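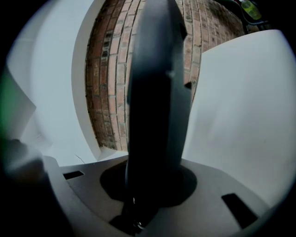

집게의 손가락은 세 번째 것이었다. 첫 번째는 너무 얇아서 컵을 잡을 때 휘었고, 두 번째는 구멍의 위치가 틀려서 판에 들어가지 않았다. 나는 세 번째 손가락을 판의 둥근 홈에 넣고 나사를 조였다. 그리고 한동안 드라이버를 손에서 놓지 못했다.

우리 공방은 하킬소프 거리(Hakilthorpe)의 끝에 있다. 예전에는 구데타(Gudeta)라는 양복점의 창고였다고 한다. 벽은 붉은 벽돌인데, 어떤 벽돌은 연기를 오래 맞은 것처럼 검다. 나는 이 나라에 와서 처음 겨울을 보낼 때 그 벽 앞에 자주 앉아 있었다. 집보다 공방이 따뜻했고, 여기에서는 말을 잘 못해도 할 일이 있었다. 누가 판자를 들면 나는 반대쪽을 들었다. 누가 손을 내밀면 나는 펜치를 주었다. 가끔 펜치가 아니고 줄자를 원한 것이었지만, 그런 일로 화를 내는 사람은 없었다.

집게의 이름은 그리르켄(Grirken)이다. 내가 지은 이름은 아니다. 이웃 작업대를 쓰는 할머니가 내 공책에 적힌 글씨를 잘못 읽었고, 그 뒤로 모두 그렇게 불렀다. 원래 무슨 단어였는지 나도 이제는 잘 모르겠다. 공책의 그 쪽에 커피를 쏟았기 때문이다.

그리르켄을 처음 만들기 시작한 것은 9월이었다. 할머니는 의자를 고치는 사람이었다. 등나무로 앉는 자리를 짜고, 부러진 다리를 붙이고, 칠을 새로 했다. 그런데 그해 여름부터 오른손의 엄지가 잘 움직이지 않는다고 했다. 등나무 끈을 당길 때 한 손은 끈을 잡고 다른 손은 당겨야 한다. 할머니는 끈을 이로 물고 당겼다. 나는 그것을 보고 말했다.

"제가 잡는 것을 만들겠습니다."

할머니는 내 말을 "제가 잡겠습니다"로 들었다. 그래서 그날 저녁에 나는 끈을 잡고 계속 서 있었다. 틀린 말은 아니었기 때문에 나는 설명하지 않았다. 집에 갈 때 할머니가 삶은 밤을 한 봉지 주었다.

다음 날부터 나는 그림을 그렸다. 손가락은 납작하고 길어야 했다. 끈이 미끄러지지 않게 오른쪽 옆면에 작은 턱을 두 개 넣었다. 하나는 위쪽에, 하나는 가운데쯤에 두었다. 할머니는 내 그림을 안경 없이 한 번 보고 안경을 쓰고 한 번 더 보았다.

"이게 손가락이야? 주걱이지."

나는 그때 '주걱'이라는 단어를 몰랐다. 사전을 찾은 다음에 그림을 다시 보니 정말 주걱이었다. 공책에 그 단어를 적고, 그 밑에 손가락의 길이를 적었다.

모터는 고르쿠스(Gorkus)라는 가게에서 샀다. 중고 부품을 파는 가게인데, 주인은 상자를 열어 보지 못하게 한다. 흔들어서 소리를 들어 보는 것은 된다고 했다. 나는 상자를 흔들었다. 좋은 소리인지 나쁜 소리인지 알 수 없었지만, 고개를 끄덕이고 돈을 냈다. 공방에 돌아와 전기를 연결하니까 모터는 한쪽으로만 돌았다. 열리는 쪽이었다. 우리는 열리기만 하는 집게를 가지게 되었다.

"마음이 넓은 놈이네."

할머니가 말했다. 나는 웃었는데, 할머니가 웃은 뒤에 조금 늦게 웃었다. 농담은 나에게 언제나 조금 늦게 도착한다.

모터는 고칠 수 있었다. 선 하나가 납에서 떨어져 있었다. 더 어려운 것은 힘이었다. 세게 잡으면 등나무가 눌려서 하얀 자국이 생겼고, 약하게 잡으면 할머니가 당길 때 끈이 빠졌다. 나는 프로그램의 숫자를 올리고 내리고, 다시 올렸다. 할머니는 짧게 남은 끈을 버리지 않고 11번 서랍에 모아 두었다. 내가 그 끈으로 시험을 했기 때문에 서랍은 조금씩 비었다. 미안하다고 말하니까 할머니는 서랍도 청소를 해야 하지 않느냐고 했다.

두 번째 손가락이 실패한 날에 나는 그만두고 싶었다. 구멍이 3밀리미터 옆에 있었다. 내가 숫자를 잘못 적은 것이다. 3밀리미터는 아주 작지만, 나사는 그런 사정을 들어 주지 않는다. 나는 줄로 구멍을 넓히려고 했다. 그러다가 손가락의 뿌리가 갈라졌다. 그 소리가 생각보다 커서 안쪽에서 톱질을 하던 사람이 톱을 멈추었다.

밤 11시였다. 나는 갈라진 손가락을 쓰레기통에 넣었다. 할머니가 그것을 다시 꺼냈다. 그리고 자기 작업대로 가져가서 아교 냄비 옆에 놓았다.

"이건 내가 쓸게. 풀을 바를 때 딱 좋겠다. 주걱이니까."

나는 그 밤에 숫자를 다시 적었다. 이번에는 할머니가 옆에서 소리를 내어 읽고, 내가 자로 재었다. 할머니가 읽는 숫자는 어려웠다. '하나, 둘'로 읽다가 '일, 이'로 읽다가 했다. 나는 몇 번이나 다시 물었고, 할머니는 물을 때마다 같은 속도로 다시 읽었다. 우리말로 숫자를 세는 방법이 왜 두 가지냐고 물으니까, 할머니는 한참 생각하고 나서 밤이나 먹으라고 했다.

세 번째 손가락은 잘 맞았다. 나는 나사를 조이고, 집게를 작업대의 끝에 고정했다. 할머니는 앞치마를 벗었다가 다시 입었다. 그리고 의자를 가지고 왔다. 고치던 의자가 아니고 처음 보는 의자였다. 작고 낮은, 아이가 앉는 의자였다. 앉는 자리가 비어 있어서 나무틀만 있었다.

"이걸로 해 보자."

"이 의자는 누구의 것입니까?"

"내 거지. 나도 작았을 때가 있었어."

나는 끈의 끝을 그리르켄의 손가락 사이에 놓고 단추를 눌렀다. 집게가 천천히 닫혔다. 할머니가 왼손으로 끈을 당겼다. 처음에는 살살 당기고, 그다음에는 몸을 뒤로 기울이면서 당겼다. 끈은 턱에 걸려서 움직이지 않았다. 할머니는 집게를 보지 않고 끈만 보고 있었다. 나는 집게도 보고 끈도 보고 할머니의 입도 보았다. 입은 다물고 있었다.

"놓아."

나는 단추를 눌렀다. 집게가 열렸다.

"잡아."

나는 또 눌렀다.

우리는 그렇게 한 줄을 걸고 또 한 줄을 걸었다. 말은 두 단어만 필요했다. 그 두 단어는 내가 잘 아는 단어였다. 몇 줄이 지난 뒤에 할머니가 '놓아'라고 해야 할 때 '잡아'라고 했는데, 나는 제대로 열어 주었다. 할머니는 모르고 지나갔고 나도 말하지 않았다.

단추를 발로 누를 수 있게 바꾸면 할머니가 혼자서도 일할 수 있다. 나는 그것을 처음부터 알고 있었다. 공책에도 적어 두었고, 발판에 쓸 스위치도 이미 사 놓았다. 스위치는 내 외투 주머니 안에 있었다.

"이 단추 말이야."

할머니가 끈에 물을 바르면서 말했다.

"발로 누르게 할 수도 있나?"

"할 수 있습니다. 시간이 조금 걸립니다."

"얼마나?"

나는 작은 의자를 보았다. 세로줄은 아직 반도 걸지 못했고, 그다음에는 가로줄이 있고, 그다음에는 비스듬한 줄이 있다고 했다.

"이 의자가 끝날 때까지 걸립니다."

할머니는 안경 위로 나를 보았다. 그리고 서랍에서 새 끈을 한 묶음 꺼내서 물통에 담갔다.

"그럼 천천히 해. 잡아."

나는 단추를 눌렀다.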